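Munum two-arm sorting cell – frequently asked questions
Sorting highlighters and markers between bins and tray.

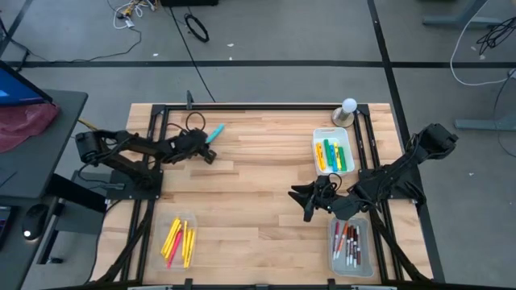 What is supplied?
Two arms with grippers, the extrusion frame and the mounting plates. The worktop is quoted separately.

Can I use my own bins?
Yes. Enter the inside dimensions in the setup file before the first run. Clear plastic is supported.

What is the heaviest item it can lift?
143 g per arm. Do not share a load between arms.

How long does calibration take?
9 minutes. Repeat it if the frame has been moved.

Do both arms work at once?
Yes – each has its own zone, and only one may enter the middle at a time.

Who handles repairs?
Tratetance. Ask for Meenakshi Dubey and quote your frame number.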